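# Privholm: a practice house for our shop-built floor robot

Hello, and thanks for stopping by! Privholm is the little simulated home we use at the Sinum shared workshop to teach our floor robot to find small things left lying on the ground, before it gets loose among real table saws and real toes. The robot itself is called Najjar, and its drive base has been rebuilt more often than I like to admit (the wiring notes live in the Fodmont folder, such as they are).

## What you get

- 56 rendered rooms, mostly bedrooms and hallways
- 3000 short episodes, each with the robot's-eye frames and wheel commands
- 1851 of those episodes have a target on the floor; the rest have none, so the robot learns to give up gracefully

Everything was put together on one tired desktop over a good many evenings. The last full render was Oct 27, 2024, and I hope to have another by December if the graphics card holds out.

## Getting started

Unpack the archive next to your code, then run the loader on a single room first. It's slow the first time and much kinder after that. Keep the room folders named as they are, please, or the split file gets confused!

## Known troubles

Compression is heavier than I'd like, so small targets go blocky at the edges, and pale floors make it worse.
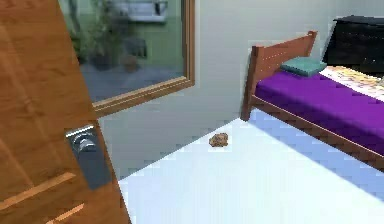

Doors are the other sore spot. They swing into the room and the planner likes to hug them, so give yours a wider margin than you think it needs. If you find a setting that behaves, do write and tell me, I'd be delighted.

Contact: the Sinum workshop message board | Back to top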